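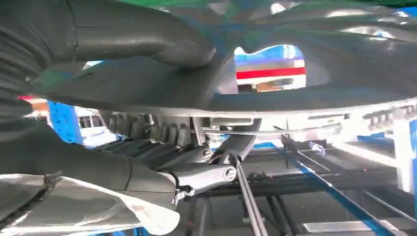 Noémie Lavoie thinks the second proposal comes too early, and she has told the reading group so more than once. Her objection concerns structure. In Persuasion the letter arrives when the reader has waited long enough to need it; in The Gruvatis Inheritance, a retelling set among Cork wine merchants, the equivalent letter turns up in chapter 11 of a book with more than 30 chapters.

The point has some force. Darlene Beaudoin's novel keeps the broken engagement and the naval brother-in-law but moves the reunion forward, so that the later chapters deal with the marriage. Anne becomes Sita Ní Chonaill, who keeps her father's ledgers and knows the house is insolvent six months before he does.

The prose is plain and the period detail mostly sound. Dialogue is the weaker part – the two sisters speak in the same rhythm and are hard to tell apart without the tags. The fall on the harbour steps is handled well, in 3 short pages and without melodrama.

Readers who want the original's long silence will miss it here. Those curious about what the couple say to each other afterwards have most of a book to find out, and the chapters on the sale of the house are the best in it.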